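발표 메모 - 202번 버스 막차 단축 건, 주민 간담회용 (목요일 저녁 7시, 15분 안에 끝낼것)

시작. 인사 짧게. 이름, 소속(스톨리바리 노선 이용자 모임). 앞사람이 길어지면 인사 생략하고 바로 본론.

핵심 먼저 말하기: 운수회사 Arnine이 11월 개편안에서 202번 막차를 밤 11시 10분에서 9시 40분으로 당기겠다고 함. 309번은 Mbwambo 병원 앞 정류장을 건너뜀. 두 건을 같이 묶어서 발표했는데 따로 봐야 함. 여기서 한번 쉬고.

202번부터. 누가 타나 - 병원 저녁 근무 마치는 사람들, 학원 끝난 고등학생, Vullier 공단 2교대. 공단 퇴근이 밤 10시. 막차가 9시 40분이면 그냥 못 탐. 택시밖에 없음. (여기서 무시 씨 사례. 본인 허락 받음, 이름 써도 된다고 함)

무샤카 → 아니고 무쇼카 무시 씨. 발음 조심!! 공단 포장 라인 3년째. 월급에서 택시비 나가면 야간조 포기해야 한다고 했음. 길게 말하지 말고 한 문장만 인용: "버스가 없으면 그 시간 일은 없는 거예요."

회사 쪽 주장: 밤 시간 승객이 적다. 반박할 것 - 조사 기간이 방학 2주였음. 학생이 빠진 숫자임. 학기중 자료 달라고 했는데 아직 답 없음. 흥분하지 말고 천천히.
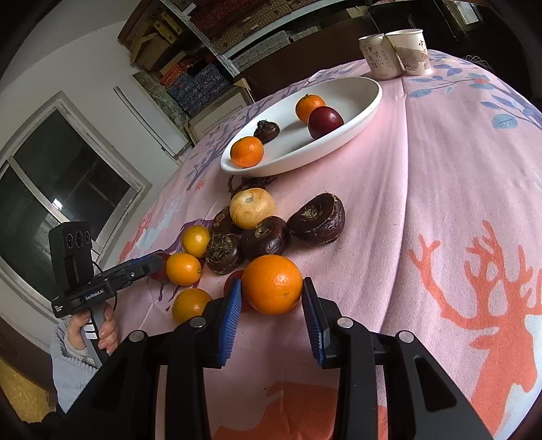
309번으로 넘어감. 병원 앞 안 서면 다음 정류장에서 언덕길 걸어 올라가야 함. 휠체어, 유모차 얘기 꼭. 회사는 병원 앞 회차로가 좁아서 지연된다고 함. 지연 맞음, 인정할건 인정. 근데 불법주차 단속이 먼저 아닌가. 시청 교통과에도 같은 질문 보냈음.

누알라 오달리 씨(Nuala Ó Dálaigh, 기사 노조 지부) 소개. 객석에 계시면 손 들어달라고. 노조도 반대 서명에 동참하기로 함. 기사 입장에서는 막차 단축 = 야간 근무조 하나 없어지는 것. 승객 문제랑 기사 문제가 같은 시간표에 걸려있다, 이 말 꼭 하기. 자세한건 오달리 씨가 직접. 마이크 넘기고 3분.

요구사항 읽기 (천천히, 받아적는 사람 있음)
1. 202번 막차 현행 유지, 최소한 학기중 재조사 끝날때까지
2. 309번 병원 앞 정차 유지
3. 다음 개편부터는 공고 전에 주민 설명회

예상 질문
- 요금 올리면 되지 않냐 → 이번 안건에 요금 얘기 없음. 회사도 꺼낸 적 없음. 말려들지 말것
- 막차만 작은 차로 돌리면? → 좋다고 답하기. 우리도 제안했고 검토중이라는 답까지만 받음
- 서명 어디서 → 출구 옆 탁자. 종이 서명만 됨, 온라인은 다음주에 열림

시간 남으면 예전 새벽 첫차 살린 얘기. 안 남으면 뺌. 끝나고 의견서 마감일 다시 한번 안내하고, 마이크는 사회자한테 돌려주기.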